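14 Sep 2023

Westhorpe hall, bump-in notes, satirical show

Got in early, dock already blocked by the Prorent truck. Lost a good while to that. Lighting bar 2 is up and focused, bar 1 still needs its safeties. Dont let anyone hang the hell gobo until the colour frames come, the old ones buckle.

Smoke: Ruchti hazer is the quieter one, use it for act one. Tindano unit spits on startup, run it in the wings first with the curtain shut. Fluid level marked on the tank in pencil.

Seating plan came back at 255 with the side block in. Without it we lose a full row and the sightline to the poet's ladder is fine either way. My vote is leave the side block in. Front of house to decide.

Cue sheet: 18 is still wrong. Blackout lands before the chorus gets off the trapdoor. Move it after the bell, then let it run on a slow fade. Cue 2 ok now. Checked twice. 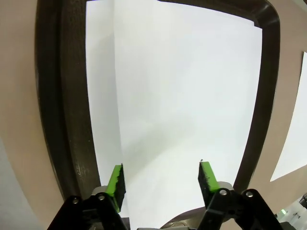
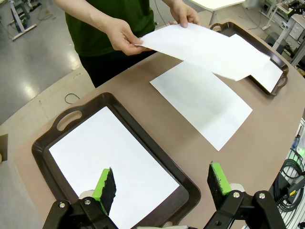 White paper and a brown tray.

Channel list for the desk: file 1067 is the good one. Anything older has the footlights patched backwards. Deleted what I could find on the desk, there might be one on the spare stick.

Trapdoor hinge squeaks. Candle wax did nothing, try silicone. Hatch lid catches on the left when it's humid, planed a sliver off, might need another go. Red gel over the hatch is fading to pink at the centre, order more than last time (January we ran out mid-season and had to double up amber, looked like soup).

Devil's cloak snags on the stair rail. Tape for now. Wardrobe want it sanded properly, fair enough.

Still to do:
safeties bar 1
silicone
rewrite cue 18 and reprint
ring Prorent re the missing cable trunk
find out who has the key to the dimmer cupboard, its not on the hook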